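Varcombe Borough Libraries
@varcombelibraries

1/9 From April 2018 the opening hours of our four branches will change. This thread sets out the new arrangements and answers the questions most often raised during the February consultation.

2/9 Brolden branch will open until 7pm on two evenings a week, in place of one. The morning opening time moves from 9am to 9.30am. The children's area keeps its present hours.

3/9 Lencho Road branch will close for lunch between 1pm and 2pm. The book drop beside the main entrance remains open at all times, and items left there before 5pm will be taken off your account the same day.

4/9 We received 2131 replies to the consultation. Evening opening was the most common request, followed by longer loans for large print and audio books. Standard loans will therefore rise from 21 days to 30 days at every branch.

5/9 Reservations remain free for residents of the borough. A reserved item will be held for you for ten days – please tell us if you need longer, as staff are able to extend this on request.

6/9 The Colteck self-service machines at Brolden are being replaced. Until the new ones are in place, please take your loans to the main desk. Existing cards and PINs will continue to work.

7/9 Craft and sewing groups may book the meeting rooms at the reduced community rate. There are 23 places left on the spring textiles course, which is open to adults of all abilities. Materials are provided.
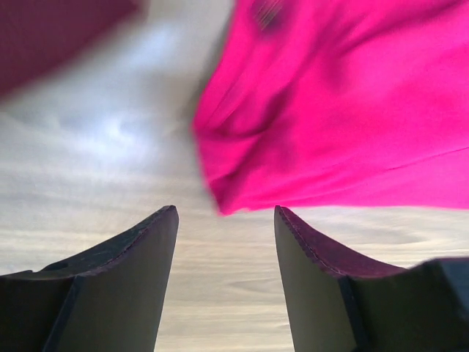 Bright pink cloth over a pale wooden tabletop.

8/9 The mobile library will add a stop at Varcombe Green, next to the number 88 bus shelter. The full timetable is on our website and printed copies are available at each branch. Large print copies can be posted to you.

9/9 Comments on the new hours may be handed in at any branch or sent through the contact form on our website. Replies are normally sent within ten working days.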